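NOTAS – charla vacunación en farmacias
Amholm, octubre de 2019. 40 min + preguntas

Abrir sin saludos largos. Dar las gracias a Beverley Pirihi por la sala.

Pregunta al público: ¿quién se vacunó de la gripe el año pasado? Manos arriba. Esperar. No llenar el silencio!!

Idea central: el farmacéutico puede poner la vacuna de la gripe sin cita y sin pasar por el médico. En Dovomley ya se hace desde mayo. Aquí todavía no.

Datos Dovomley (despacio, la otra vez los solté corriendo):
- 46 farmacias apuntadas
- 3,525 dosis puestas
- 146 personas derivadas al centro de salud, casi todas por alergias o fiebre ese día

Ojo: son datos de Sudheer Kandasamy, citarlo. Todavía provisionales, decirlo tambien.

Horarios. La gente va antes de entrar a trabajar o al salir. El centro de salud de Whitcombe cierra a las tres. Contar lo de mi hermana, corto.

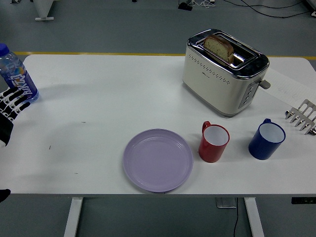

Tostadora con una rebanada de pan, sobre mesa blanca.

Objeciones (van a salir todas, mejor adelantarse):

¿Y si hay una reacción? Quince minutos sentado en la farmacia, adrenalina a mano, personal formado. Explicar el protocolo sin asustar.

¿Le quita trabajo a enfermería? Wumpini Kpodo lo va a preguntar seguro. Respuesta: les deja tiempo para crónicos y domicilios. No discutir con ella en público, quedar despues.

¿Quién paga? Mayores de 65 y embarazadas gratis. El resto, copago. Si piden la cifra: no está cerrada.

Registro. La dosis tiene que aparecer en la historia clínica el mismo día. Programa Valus, funciona regular, Flynn Faulkner explica el fallo si hay tiempo. Si no, saltar.
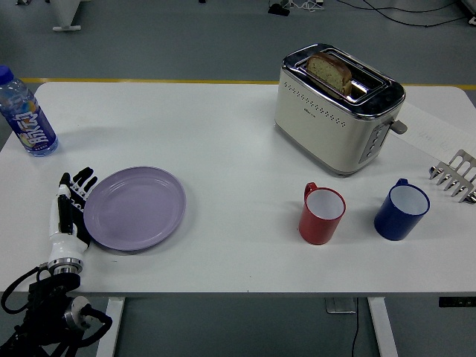 Botella de agua con tapón azul y mano robótica en la mesa.

Embarazadas: no pasar por encima. Muchas no saben que pueden vacunarse en cualqueir trimestre. Repetirlo dos veces.

Qué pedimos: piloto de una temporada, farmacias voluntarias, revisión en mayo con los números delante.

Preguntas. Bronwyn Te Moana lleva el micro. Hojas de firma en la mesa de la entrada, recordarlo ANTES de que se levanten.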